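Automation at the Sorting Benches: Changes in Staff Roles at Kadlow

Project report, submitted 16 May 2018
Author: Aurel Olteanu

1. Background

Kadlow is a repair and parts recovery workshop employing 16 people at its Bisutgate site. Until March, all returned electrical parts were sorted by hand. The firm then introduced a pair of robot arms at one of its benches. This project examined how the change affected the daily work of the sorting staff.

2. Method

The author spent 101 hours on site, observed both manual and automated benches, and interviewed staff on each shift. The workshop log for the period, containing 2649 entries, was made available by the site manager.

3. Findings

Staff at the automated bench now spend less time lifting and placing parts. They prepare trays, check the contents of bins and deal with stoppages. Several welcomed the change, as it had eased strain on the wrists. Others felt that their knowledge of the parts was being used less - a concern also raised in the written comments. Training was judged too short by more than half of those interviewed.

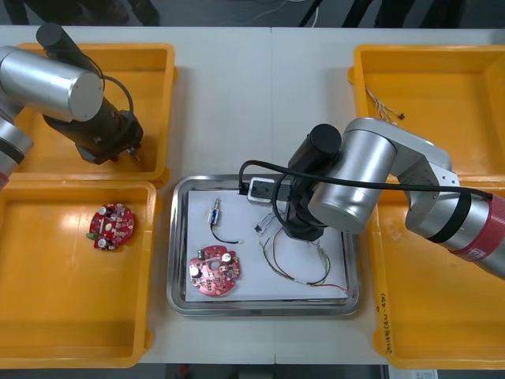

Responsibility for mixed trays was the matter raised most often in interviews. Staff had previously decided for themselves the order in which parts were handled. At the automated bench, a round red circuit board and a loose harness of thin coloured wires may lie on the same sheet of paper in the steel tray, with yellow bins on either side, and the operator must judge whether such a mixture is suitable for the arms. No written rule existed for this decision during the study.

4. Recommendations

Kadlow should issue a short guide to tray preparation, extend training, and rotate staff between manual and automated benches. The views of the evening shift - where fewer interviews were possible - should be sought before further arms are installed.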